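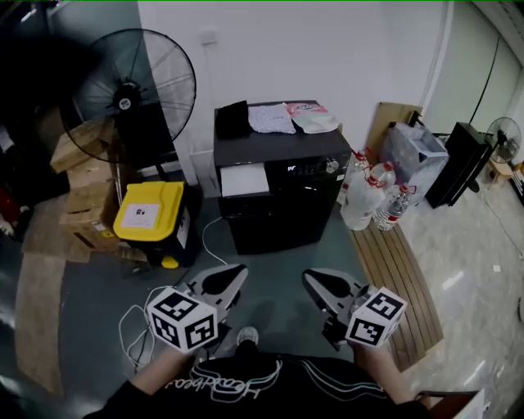
My dog walks much better than me on the mountain, but she does not carry anything. For three years I carried everything for both of us: water, food, the towel, her blanket, the small bag with medicine for paws. Last autumn my back said enough, and I started to look for a backpack that a dog can wear.

She is called Pulga, which means "flea," and she weighs 19 kilos, so the name is not correct anymore. She is a mix of something with shepherd and something with long ears.

First I bought the cheapest one I found, from Emico. I will be short about it. The strap under the belly was a thin ribbon, and after one hour it turned like a rope. When we came home I found a red line on her skin behind the front leg. I sent it back the next day and they returned my money without a discussion, so I have no complaint about the service.

Then I did what I should do at the beginning, and asked someone who knows. Aliki Manolakis walks with two big dogs every Sunday and she has tried many harnesses. She told me three things that I want to repeat, as I did not find them together in any shop.

The weight must sit on the shoulders and not in the middle of the back. When you look from the side, the bags should begin just behind the shoulder blade.

Both sides must weigh the same. She puts them on a kitchen scale before leaving the house. I thought this was exaggerated until I forgot it one time, and the whole pack slid to the left on the first downhill.

The dog should wear it empty for at least a week. At home, in the street, in the park. Only after this you put something inside, and very little.

I also asked our vet how much Pulga may carry. He said for her age and her condition not more than ten percent of her weight, and to stay well under this for the first two months. Please ask your own vet, because a dog with bad hips or a long back is a different case.

The pack I have now is from Tidex, the medium size, in dark green. I have used it since November and we made 11 long walks with it. The longest had a climb of about 4,000 feet, but she carried the pack only on the first half and I took it from her at the spring.

What I like: the harness and the bags are two pieces. You open four buckles and the bags come off, and the dog stays in the harness. At lunch this is wonderful. She can lie down like a normal dog, and I do not need to dress her again from zero. The handle on the top is strong and I have lifted her over a fence with it — she was offended, but nothing was broken. The belly strap is wide and has a soft cover that you can wash.

What I don't like: the zippers. They are small and stiff, and with cold fingers I cannot open them. I tied a piece of cord on each one and now it is better. Also the bags are not waterproof, even if the label says "rain ready." In real rain, the food inside was wet after half an hour. I put everything in freezer bags now. And the green is so dark that in the forest she disappears, so I sewed an orange band on each side.

It cost me 41 euros with the shipping. I have seen it for more, so look in a few places.

Some people wrote to me that it is cruel to make a dog carry things. I thought about this a lot. I can only say that when I take the pack from the hook, Pulga comes and puts her head through the opening alone. If one day she goes under the table, I will carry the water again. In summer I don't use it, only the harness, because the bags keep the heat on her sides.

What she carries today: her own folding bowl, one bottle of water on each side, a handful of dry food, and the bags for what you can imagine (empty ones; the full ones are also in there on the way back, I am sorry, Pulga).

Khairul Ong asked in the comments of my last post if there is a size for a dachshund. The smallest Tidex begins at 7 kilos, but I would not put bags on such a long back. Maybe a light harness only.

Next time I will write about boots for dogs — we have tried two pairs and lost five boots, with one we found and lost again.

Contact | © 2019 All texts are mine, please ask before copying | Back to top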